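Workshop tips: software settings for two-arm paper folding
Compiled by Kuo-hua Yen, Plosturbridge

These notes cover the control and planning side of folding a single sheet with two arms. They assume the arms are already calibrated to each other and that the Juška planner is installed. Any recorder will do; the menu names below are from Siveck.

Orange sheet, folding task, head and wrist views.

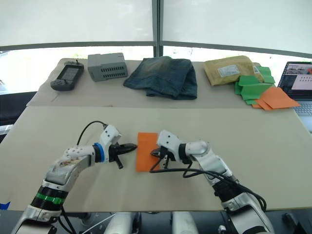
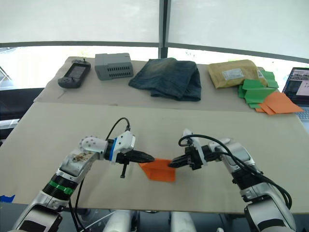
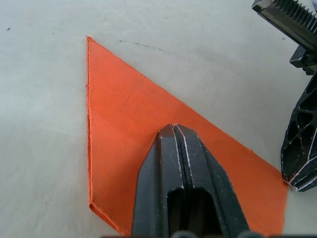
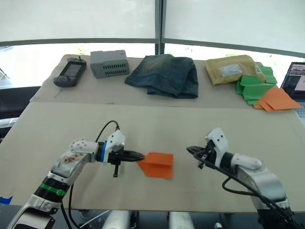
Split the task before tuning anything. A fold sequence written as one long trajectory is hard to debug. Save approach, pinch, lift, fold, crease and release as separate segments, each with its own start check. When a segment fails, rerun that segment from its saved start pose.

Set the two clocks first. If the left and right controllers disagree by more than 2 ms, the sheet is pulled or slackened during any move where both grippers hold it. Check the offset at startup and again after a cable is reseated.

Cap the force. Paper tears well before a position error becomes large enough to trip a default limit. Put the grip in force mode for the pinch and go back to position mode after release. Keep the two modes in separate profiles. Editing one profile on the fly leads to lost settings.

Plan from the edges. Fit lines to the sheet outline and compute grasp points from the fitted lines. The centroid moves with every fold and makes a poor reference. After the first fold, refit. Do not carry the old outline forward.

Use color thresholds with care. A bright sheet on a pale table separates easily, but spare sheets of the same color at the back of the bench will pass the same threshold. Mask the detector to the front work area. In Siveck this is under Regions, and the mask has to be saved with the project or it resets on restart.

Give each camera one job. The head view finds the sheet and picks the side to approach. The wrist view corrects the last 12 mm. Switching sources partway through a correction causes a visible jump, so lock the source until the fingers close.

Keep cables in the collision model. A coarse tube of fixed radius around each wrist is enough. Without it the planner will choose wrist turns that wind the loop tighter each cycle.

Log at 500 Hz for joint data, 56 frames per episode for stills. Higher still counts fill the disk and have not changed any result here. Name episodes by segment and outcome.

Zamport users: the export tool drops gripper width unless "aux channels" is ticked. Files already exported without it must be exported again from the raw log.

Last edited in February. The profile files are in the shared folder under fold/paper.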